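Teltia begins shipping Sivero floor coating in full color range

Jan 20, 2022

Teltia has opened orders for the full color range of Sivero, its water-based epoxy coating for interior concrete floors. The product was released in November in gray only. Teltia said the pigmented versions use the same resin and hardener as the gray and differ only in the color paste, which is added at the plant and not on the job site.

The coating is meant for service corridors, storage rooms, plant rooms and light workshops. It is not rated for forklift traffic or for floors with standing water, and the data sheet excludes exterior use. Teltia continues to sell its older solvent-based line for those applications, although that line is no longer offered in new colors.

Sivero is applied in 2 coats over a primer. The first coat is rolled on and left to cure until it can be walked on without marking. The second goes down at a right angle to the first. Contractors who skip the primer on dense, power-troweled slabs can expect poor adhesion, and the warranty does not cover such floors. Surface preparation is by grinding or light shot blasting. Acid etching, which was allowed under the older line, has been dropped from the instructions.

The first large job using the pigmented product is at Bramwell, an office and laboratory campus where the basement service corridors are being resurfaced in stages. The campus has used floor color to mark zones for many years, but the previous coating had faded unevenly and in places had been patched with whatever gray was in stock. The new scheme assigns one color to each run of corridor, with the color changing at fire doors so that the joint falls under the door leaf and does not show when the door is shut.

Bramwell's specification covers 195 doors, each of which needs its threshold strip lifted before the grinding starts and reset after the second coat has cured. According to the work schedule, the threshold work takes longer than the coating itself. Several of the strips are set in mortar and will be replaced with screwed aluminum sections so they can be removed without damage next time.
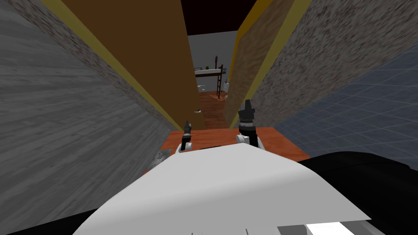
Color selection for long, windowless passages is mostly a matter of light reflectance. A pale floor returns more light to the walls and ceiling and can allow fewer fixtures, but it shows tire marks and scuffs within days. A dark floor hides the marks and makes the passage seem dim at the same lamp output. Mid-range colors are the usual compromise, and warm ones are often chosen where the walls will stay white or light gray. With an orange floor in a narrow corridor, as in the rendering, the color can be picked up between whatever objects are standing on it, so a zone remains identifiable even when much of the floor is covered. The effect on the walls also has to be considered. Strong floor colors tint the lower part of a white wall, and paint touched up under a work lamp may not match once the corridor lighting is back on. The Bramwell specification requires wall paint samples to be checked in place, after the floor has been coated and under the permanent lamps.

The scheme also sets limits on gloss. A high-gloss finish cleans easily but reflects ceiling lamps as bright streaks along the length of a corridor, which can hide a change in level or a wet patch. Sivero is supplied in gloss and satin, and only the satin is approved for the corridors. Gloss may be used in closets and meter rooms. Teltia said the satin version gets its finish from a silica additive, which settles in storage, so pails have to be stirred before the hardener goes in and again before pouring. Pails that have been left to stand after mixing should be thrown out. The mixture does not thicken visibly at the end of its working life, and material applied too late will look normal at first and then fail to bond.

Slip resistance was tested by Alberg, a materials laboratory that also handled the abrasion tests for the gray version. Panels were tested dry and with a film of soapy water. The satin finish met the level Bramwell had set for level corridors in both conditions. It did not meet the higher level set for ramps, and the ramps will receive a broadcast of fine quartz between the coats. Quartz makes the surface harder to mop and wears out pads on cleaning machines more quickly, so the specification keeps it off the level sections.

The abrasion results for the pigmented versions have been published in part. Alberg reported no meaningful difference between the gray, blue, green and orange panels. The yellow panels lost slightly more material, and Teltia has changed the paste used in that color. Yellow is therefore shipping later than the rest of the range – the company gave no date – and existing orders for it are being held unless the customer asks to switch.

Color stability is a separate question. Epoxy coatings in general yellow under ultraviolet light, and the shift is most visible in white, light gray and pale blue. Basement corridors receive little or no daylight, which removes most of the problem, but sections next to glazed doors can drift away from the rest of the run. Teltia recommends a clear polyurethane topcoat in those areas. The topcoat must be applied within the recoat window stated on the pail. After that the floor has to be sanded first.

Each color is mixed to batch, and the company advises ordering enough material for a full corridor at one time. Where that is not possible, batches should meet at a doorway or an expansion joint. Bramwell has asked for retained samples from every batch, stored in the dark, to be used for matching later repairs.

Work on the campus is divided into 13 sections. Each is closed in turn, with through traffic sent by way of the ground floor. Cure time before carts are allowed back depends on slab temperature, and sections next to the boiler room are expected to reopen sooner than those along the loading dock. Masking tape must come off while the second coat is still soft, and the specification does not allow any floor protection to be laid until the coating has reached full hardness. Cardboard and plastic sheeting put down too early can leave a permanent pattern in the satin finish.

Sivero is sold in 2 kit sizes, both with resin and hardener packed in the correct ratio. Splitting a kit by eye is not permitted. Color cards made with the coating itself are available from Teltia distributors. The printed chart on the company's site is marked as a guide only and should not be used for approval.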